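About Hernstead Gripper Testing

Hernstead is a test workshop for end-effectors. We compare grippers, finger pads, wrist cameras and controllers for firms that need to choose between them, and we report what we measure. We do not manufacture or resell hardware, and we take no commission on it.

The workshop was set up by Vega Olmedo and Dougal Kerr, who had both worked on packing lines at Esden. Štěpánka Šťastný runs the controller bench. Arnel Dalisay looks after finger geometry and pad materials.

How a comparison is run

A standard comparison covers 3 grippers and 6 pad materials. Each pairing is cycled 3000 times on the bench arm at a fixed closing force, with pad wear checked every 20 cycles for the first hour and at longer intervals after that. Slips, double picks and crushed goods are logged separately. Raw logs go to the client with the report.

Bench cycling is followed by hand-held trials. The operator carries the gripper to a table of mixed goods and picks from it directly, with the camera fixed to the tool. Film-wrapped food makes up most of this work: sealed packets change shape as the jaws close, and a pad that holds a carton well may drag or fold a light wrapper. We use textured rubber as the reference pad. Smooth silicone and foam are scored against it.

Camera trials use the same table. We record how much of the item stays visible between the jaws during approach, and how far motion blur affects the pick estimate.

Current work

The Flanon series compares two-jaw tools on small packaged snacks. Results are due in July. Controller latency tests for Tunstall continue alongside it.

Visits to the workshop are possible on Tuesday afternoons by arrangement.

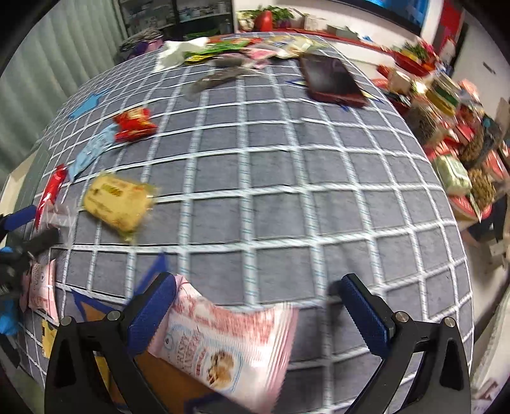
Rory Purves: We used the pad wear figures to settle on a replacement interval. I would still like to see the same test repeated in a chilled room, as our pads stiffen well before they wear out.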